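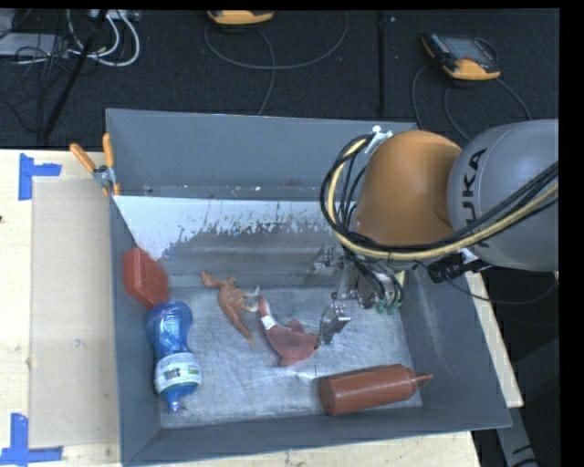 August 24, 2022

Up at five. Moved the cows and calves off the creek paddock and onto the Raswood side before it got warm. They went through the gate without much fuss, except for the old red cow, who stood in the lane until everyone else had gone by. The grass over there is better than I expected, mostly orchardgrass and clover, a good eight inches. I gave them the north half and will see how it looks by Saturday.

Fly count is up again. Two calves have runny eyes, both on the left side. I penned them and treated them, and wrote the tag numbers on the barn board. Will look again tomorrow night.

Surachet Wiriya came by at ten for the two steers he spoke for in June. We ran them over the scale. The bigger one was 1,310 and the other a little under that. He wants them kept on grass until the end of October, which suits me. He paid the deposit by check and took home a dozen eggs. He asked whether I would sell him the Osier heifer and I said no. She is the best thing out of that line and I want two or three calves from her first.

Fixed fence after lunch. The top wire was down in two places by the willows, one from a limb and one I can't account for. Used up the last of the staples. Need to buy more, and insulators, and a new float for the tank on the hill — the old one sticks and the overflow has made a mud hole some 90 feet long.

Hay man called. He has 70 round bales of first cutting left and will hold them until Monday. Price is up from last year. I think we take them. The Srisuk field never came back after the dry spell and I don't want to be looking for hay in February.

Bull is sound again on the hind foot. He goes back in with the Candska heifers tomorrow morning.

No rain. Bed by nine.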